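Killitura Forums > School and Club Teams > Plukorus Challenge
Topic: Soft bag packing with hand-held grippers, how messy should our starts be?

marchuk_h
Team mentor
Posted Tuesday, 8:14 pm

Hi everybody, longtime reader and occasional over-sharer here. I help out with the robotics club at Flallivetti High, and this spring the kids picked the bag packing task for Plukorus (small box into a soft bag, two grippers, 30 seconds on the clock). They could have had the nice rigid bin. They wanted the bag with the oranges all over it, and I have to say I've grown fond of it too.

We collect demonstrations by hand at the table, one gripper in each fist, and then train on those.

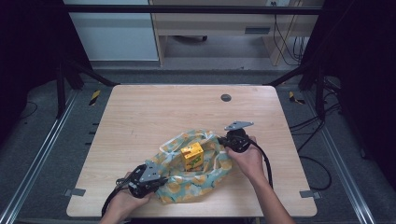
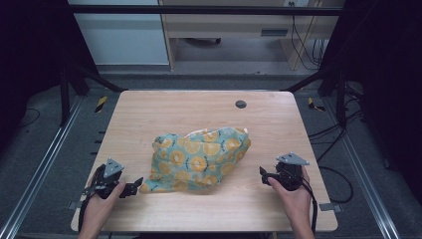
Where we are so far

We have 411 demos saved, and the task sheet only asks for 300, so on paper we're in good shape. My students went through them over two lunch periods and tossed 19 where somebody dropped the box or let go of the rim too early. The trained policy does pretty well when the bag is already lying with the opening toward it. If it starts out bunched up in a heap, it pinches two layers at once and tugs, and then everything slides toward the edge of the table and we all groan.

Our question

Half the club wants to record a lot more starts from a crumpled bag, and the other half (led by a very persuasive sophomore) thinks we should fold it the same way every time and get really, really good at that. The rules say the bag is "placed by the team," and we can't agree on what that allows. How have other teams handled it?

Thank you in advance, and sorry this got long!
Halyna Marchuk

gripperdad
Posted Tuesday, 8:51 pm

Welcome to the bag club! My daughter's team did this one last season and we went with the sophomore's plan. Same fold, same spot, little pencil marks on the table for the corners. It scored fine in the first round and I'd do it again. With a school schedule you only get so many afternoons, and I'd rather see kids finish something that works than chase every possible wrinkle.

ursina.k
Posted Tuesday, 9:30 pm

I'm going to disagree with gripperdad, in a friendly way, having sat next to him at the finals. The first round was fine, yes. In the second round the referee asks you to pick the bag up and put it back down between tries, and your fold never comes out quite the same with a timer going and three people watching. We saw several teams lose their whole second round that way, and mine was one of them.

Halyna, I like how your kids are working — one gripper on each side of the bag with the box standing up in the middle is the same hold we settled on. What I'd look at is the part before that. Do your demos start with the bag already open, or do they include going from the heap to the open rim? If most of them start open, the policy has hardly any practice at the hard part, and 411 can be a smaller number than it sounds.

Ursina Kaufmann

marchuk_h
Team mentor
Posted Tuesday, 9:48 pm

Oh dear. I just asked, and most of them start open. The kids were being efficient, bless them, and would set the bag up by hand before pressing record. That explains quite a bit.

gripperdad
Posted Tuesday, 10:05 pm

Okay, Ursina has a point about round two, I had happily forgotten round two. I still say keep the fold for round one, though. You can do both.

tmykh_lab
Posted Wednesday, 7:20 am

We run the Mykhailiuk after-school group and did something in between that you might like. Crumple, drop, record, but only in the middle of the table and only with the opening facing one of two ways. It keeps the mess to a size a small model can handle. Also, have the person recording slow down at the first pinch. Ours went so fast there that the closing of the jaws was over in a few samples, and slowing down helped us with the two-layers problem more than extra demos did.

One more small thing: don't delete the 19 bad ones. Ours went into a separate folder and the students used them to write up what goes wrong, and the judges asked about it at the interview table.

ursina.k
Posted Wednesday, 7:41 am

Seconding slow pinches. I'm less sure about limiting the opening to two directions, we let ours fall any which way and it took longer but held up. Depends how many afternoons you have.

marchuk_h
Team mentor
Posted Wednesday, 4:36 pm

You are all wonderful. We have five afternoons left before the qualifier, so I put it to a vote and the Mykhailiuk version won, with the sophomore abstaining in protest. Crumpled starts, middle of the table, two directions, slow first pinch. The 19 are still sitting in the trash folder on the club laptop, so those are coming back too. I'll post the numbers when we've retrained.

gripperdad
Posted Wednesday, 5:02 pm

Tell the sophomore I'm on their side.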